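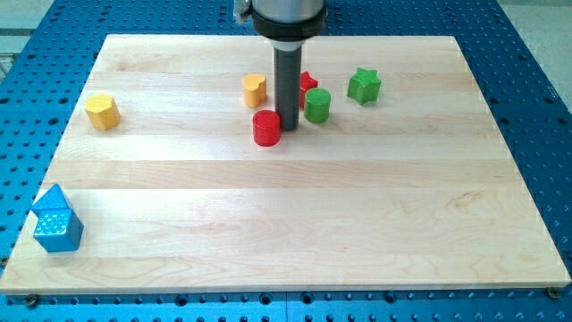 Oranuch Wongsuwan wants the second table before the second arm, and she told me so before I'd even gotten my coat off. Her argument, as I understood it over a very loud air compressor, is that arms get all the attention at budget time and then everybody stands in line for a place to bolt things down.

I was at Woltstead to hear how the lab plans to spend its equipment money for next year, and I'll admit I expected a dull morning with a spreadsheet. I got the spreadsheet all right (it has tabs, so many tabs), but I also got a pretty lively argument, and I came away knowing a lot more about maple boards than I did at breakfast.

First, the money. The lab has $3504 left in its small equipment line, and it has to be committed before the books close. The big purchase, a second robot arm, comes out of a separate pot and won't be decided until the spring. So what people were arguing over was all the stuff that goes underneath and around an arm: table space, work surfaces, tool tips, screws, spare cables, and the toy blocks the group uses for its pushing work.

Mawuli Kwofie put the list together back in October and has been trimming it ever since. The largest item is a perforated table from Ritcombe, quoted at $1135 with the legs left off, as the lab already has a frame that should take it. "Should" is Mawuli's word and he said it twice! He's going to measure the frame again before he signs anything, which seems wise to me. Freight isn't in that price either, and he's still waiting to hear back on it.

Then there are the boards. The group likes working on pale maple with the blocks set out on top, and Mawuli wants four more of them, all cut to one size and drilled at the same spots so they can be swapped without a lot of fiddling. A local shop called Agbenyega has offered to make them. Edem Nutsugah asked whether a sheet of plastic would be cheaper, and yes, it would, but the group has a long run of work done on maple already and doesn't want to change the surface halfway through. Friction came up. I nodded a lot during the friction part.

The blocks themselves are the cheap end of the list, and I was surprised how much talking they got. You'd think you could walk into a toy store and grab another bucket! But the stars and hearts in a new set may not be the same size as the ones in the old set, and the colors can shift from one batch to the next, so Edem wants to order several matching sets in one go and put most of them away in a cabinet. That would be a Jellivora order, and the whole thing costs less than a decent pair of boots.

Where it got a bit heated was the reserve. Ebere Fashola would like to keep up to $1000 back for repairs. The arm is out of warranty next year, she pointed out, and a service visit can eat that much before the technician has opened a toolbox. Oranuch's answer was that money held back tends to get swept up at year's end, and then you have no table and no repair fund either. Ebere said she'd get it in writing that the money carries over. Oranuch said she'd believe it when she saw the writing. They're both still speaking to each other, I checked.

My own two cents, for what they're worth: the table sounds right to me, but I'd want that freight number first. I've bought enough furniture to know how that goes.

The plan as it stood when I left was to order the blocks right away, get a firm price from Agbenyega on the boards, and hold the table until Mawuli has his frame measurements and the shipping cost. Yayra Agyeman is collecting the final numbers and has asked everyone in the group to get changes to her by 27 November 2024. After that the list goes upstairs for a signature. The second arm will get its own meeting, and I've already asked if I can sit in.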